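Darnbridge muda horário da feira de usados e abre inscrições para bancas
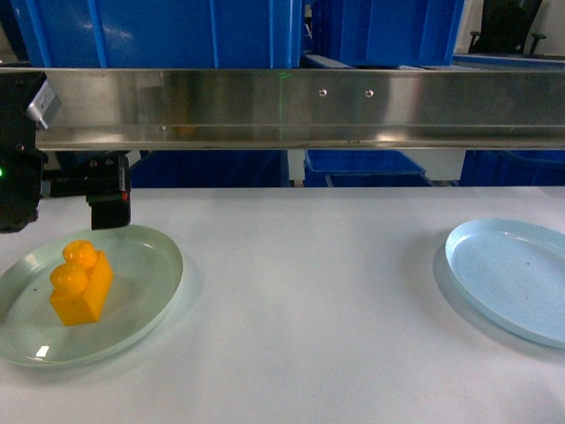 A feira de usados de Darnbridge vai passar a começar mais cedo. A partir da próxima edição, ainda em fevereiro, as portas do pavilhão Hemmin abrem às 8h e fecham às 14h, duas horas antes do que era costume. A mudança foi anunciada na manhã de 7 de fevereiro de 2025, num comunicado curto da organização - e apanhou muita gente de surpresa.

O motivo principal é o autocarro. A carreira 4, que liga o centro ao pavilhão, deixou de circular ao fim da tarde aos sábados e quem vinha sem carro ficava a pé. Houve queixas. Bastantes, ao que parece, sobretudo de vendedores mais velhos que levam a mercadoria em malas e carrinhos.

"Preferia que voltasse o autocarro das cinco", diz Duangjai Yimyam, que vende loiça e roupa de cama em segunda mão desde a primeira edição. "Mas se é isto ou nada, venho às oito. Só me custa a montagem, ainda é quase de noite."

A montagem, de facto, muda também. Os vendedores podem entrar a partir das 6h30, pelo portão lateral, e têm de tirar os carros do recinto até às 7h45. Quem chegar depois descarrega na rua e leva as coisas à mão. Sem excepções, avisa a organização, que no ano passado teve problemas com carrinhas paradas à frente da saída de emergência.

Inscrições abertas. Há 200 lugares no pavilhão e mais uma fila coberta no exterior, esta reservada para móveis e bicicletas. Na última edição apareceram 329 pedidos, portanto convém não deixar para o fim. O formulário está disponível na biblioteca e na papelaria Stestia, na rua de baixo do mercado. A página na internet esteve em baixo durante boa parte da manhã - dava erro 404 a quem tentava abrir o formulário - e à hora de fecho desta notícia ainda só funcionava às vezes. Quem já entregou em papel não precisa de repetir.

O preço da banca mantem-se igual. A caução também, devolvida no próprio dia se o espaço ficar limpo. Caixas de cartão não podem ficar no pavilhão, têm de ir para o contentor azul junto à entrada.

O que se pode vender: roupa, livros, brinquedos, loiça, pequenos electrodomésticos (a funcionar, e vai haver uma tomada para testar), discos, ferramentas. Comida não, tirando o bar do costume. Animais também não. Artigos novos ficam de fora, regra antiga que nem sempre foi cumprida e que desta vez, garantem, vai ser vista banca a banca.

Para os mais novos continua o canto Minis, onde crianças até aos 12 anos podem trocar ou vender brinquedos sem pagar lugar. Um adulto tem de ficar por perto. No ano passado o canto ficou ao lado das portas e fazia frio, agora passa para o fundo, junto ao palco. As mantas para o chão tem de vir de casa.

Estacionamento: o parque do pavilhão fica só para vendedores e para pessoas com mobilidade reduzida. Visitantes deixam o carro no terreno atrás das piscinas, cinco minutos a pé. Se chover muito o terreno fecha, por causa da lama, e nesse caso usa-se o parque da escola.

Falta saber se o novo horário fica para sempre. A organização fala em experimentar durante a primavera e depois ouvir os vendedores. Já houve quem pedisse uma edição à noite, no verão, com música - Yimyam é uma das que assinou o pedido. Resposta, por enquanto, nenhuma.

A entrada para visitantes continua gratuita. As bancas são atribuidas por ordem de chegada dos formulários e os vendedores recebem o número do lugar por mensagem, na semana da feira.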